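Wastotton kitchen library to open in former Dierckx hardware shop

Apr 5, 2025

By Hilde Mulder

Residents of Wastotton will be able to borrow dishes, pots and small kitchen appliances from next month, when a lending library for household goods opens its doors on Grameck Street. The shop is in the former Dierckx hardware store, which has stood without a tenant for two years.

The library is called Tivum. It will work in the same manner as a book library. Members choose what they need, take it home for up to three weeks and bring it back clean. The collection has 700 items at the start, most of them given by households in the town and in the farms to the north of it.

Abundio Ochoa, who has prepared the project since last winter, said the idea came to him when his daughter moved into her first flat and had to buy everything in one weekend.

"She bought a big soup pot for one dinner," he said. "After this dinner the pot lived on top of the fridge. I think in every street there are ten such pots, and the neighbours do not know of each other's pots."

Mr. Ochoa visited similar projects in other towns before he asked the council for the keys of the shop. The council agreed to a rent of one dollar per year for the first two years. After this period the rent will be discussed again. The heating and the electricity must be paid by the library itself, and this is where the membership fees will go.
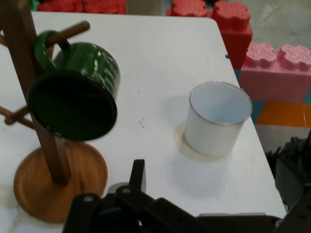 The annual fee is $25 for a household and $12 for students and pensioners. Persons who give five or more usable items pay nothing in the first year. There is no charge for each loan, but a late return costs 50 cents per day, up to the replacement price of the item. Glasses which break in normal use are not charged, provided that the member reports it at the return desk.

A large part of the demand is expected to come from people who organize family parties, funerals and club evenings. Until now they had to rent dishes from a catering firm in the city, and the delivery alone often cost more than the dishes. The library has sets of plates, bowls and cutlery for up to 60 guests. These sets must be reserved at least one week in advance, and one set cannot be divided between two members.

Among the appliances there are pasta machines, a dehydrator, several slow cookers and a cider press. The press has already a waiting list for the apple season. All electrical goods were tested by a retired electrician from the town and carry a label with the test month. Deep fryers were refused because of the insurance.

The owner of the bakery across the street said she is happy to see light in the windows again. She hopes that the visitors will also buy a loaf of bread when they come. She is less happy about the parking, as the four places in front of the shops are often full before nine o'clock in the morning. The council has promised to look at a 30-minute limit, but no decision was taken at its last meeting.

Mr. Ochoa said that most members will probably arrive on foot or with a bicycle, and that two cargo trailers can be borrowed for the heavier things. The trailers fit on most bicycles, but not on those with a thru axle. An adapter has been ordered.

The interior of the shop was kept mostly as it was. The long counter of the Dierckx family is still in use, and the old drawers for screws and hinges now hold cookie cutters, piping tips and other small items. The floor at the back had to be replaced after a leak in the roof. This was the largest expense of the project. The total budget for the renovation was $3119, paid from a neighbourhood grant and from the sale of second-hand books.
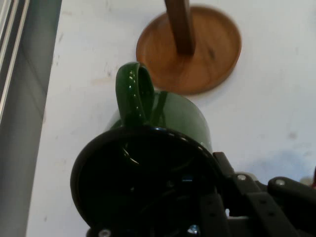

Opening in May

The library opens to the public in May. In the first weeks it will be open three afternoons per week, from 2:30 p.m. to 6 p.m., and one morning for those who work later in the day. The exact timetable will be posted on the door and in the town newsletter. During the school holidays the hours may be shorter.

To become a member, a person needs to show an identity card and a recent bill with the home address. Residents of the neighbouring villages can also join, at the same price. Businesses cannot be members. This rule caused some discussion at the information evening, where a café owner asked if she could borrow extra cups for the summer market. Mr. Ochoa answered that it would not be fair to the rental firms, but that he is ready to speak again about the rule after one year.

The catalogue can be consulted at the counter and, from the opening day, also on the internet. It was typed in by students of the secondary school as part of their community hours. Each item has a number, a short note about its condition and, where somebody could find it, the instruction manual. Manuals are still missing for many of the older appliances. Residents who have kept such papers in a drawer are asked to bring them for copying.

Donations are accepted until the end of the month. The library is looking in particular for large roasting pans, baking tins with a removable bottom, preserving jars with good seals and children's plates. It has enough fondue sets and cannot take more. Non-stick pans with scratches, knives without a cover and anything with a damaged cord will be refused at the door.

Several readers have sent questions to this newspaper about the new service. The one we received most often is printed here with the reply from the library.
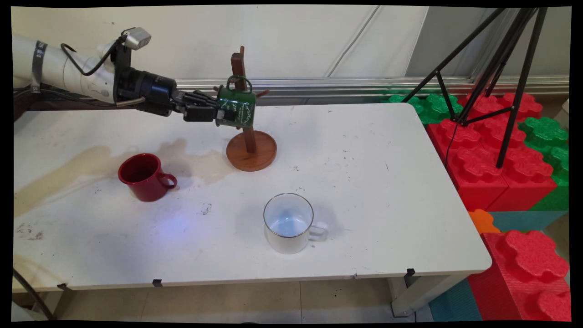
Can I reserve an item by telephone if I do not use the internet?

Telephone reservations are possible during the opening hours. The person at the counter will write down your name and the number of the item, and it will be kept for you for three days. For the large party sets you must come to the shop once to sign the form, and the set must be collected on the day written on it.

Questions about donations can be left in the letter box of the former Dierckx shop, with a name and a telephone number. Larger items can be collected at home within the town limits if they are already packed in boxes.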